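4.2 What a placement rule can and cannot check

Most published rules for tabletop manipulation ask for a single outcome: the object ends up in the container. The Hnatiuk protocol, which many simulation groups now follow, adds a time limit and a fixed reset, and stops there. We doubt that this is enough. We applied it to the Tarkholm scene set, in which a two-armed robot works at a cabinet with a drawer, and kept 878 runs in which a Rubik's cube was the target object. The protocol's start condition says only that the object must be "within reach and at rest." It says nothing about which way the object faces or how close a finger may already be. In Figure 3a the tip of a gripper finger is a short distance from the cube, and the rule has no opinion on it.
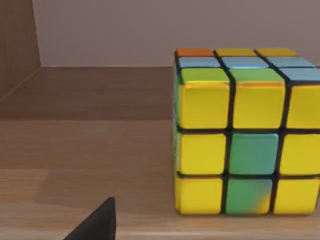
4.3 Scoring the hold

Our second concern is the hold itself. Under the protocol, an object over the container and between the fingers earns partial credit. That sounds fair until one asks what the credit is for. A tilted cube with the fingers wrapped over its top and side, as in Figure 3b, scores the same as a level one. For a cube the angle may hardly matter. For a filled cup it would matter a great deal, and the rule is written for both. 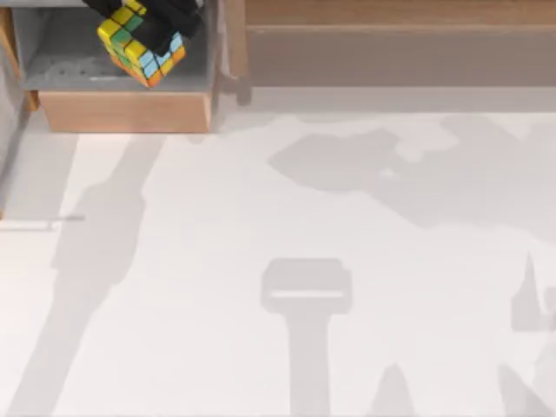
Flerier, in written comments on an earlier draft, objected that a rule which scores angle will only reward whichever gripper its authors happen to own. We take the point, but leaving angle out is also a choice, and it should be stated as one. The Nakville guidelines at least require the angle to be logged, even if it goes unscored.

A related gap is the end check. The protocol reads the container once, at the time limit, and does not ask for a reading at reset. We would require both. An empty drawer, such as the one in Figure 3c, is a valid state at several points in a run, and one reading without a time stamp cannot tell them apart.

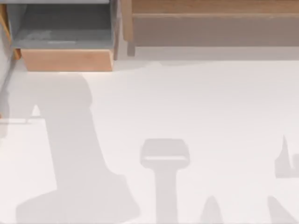 4.4 Proposed wording

We suggest 2 changes to the text of the protocol. First, the start condition should give a minimum distance between finger and object. Second, every container reading should carry a time stamp and a phase label. Neither change makes a score more meaningful by itself, and we would be wary of any group that claimed otherwise.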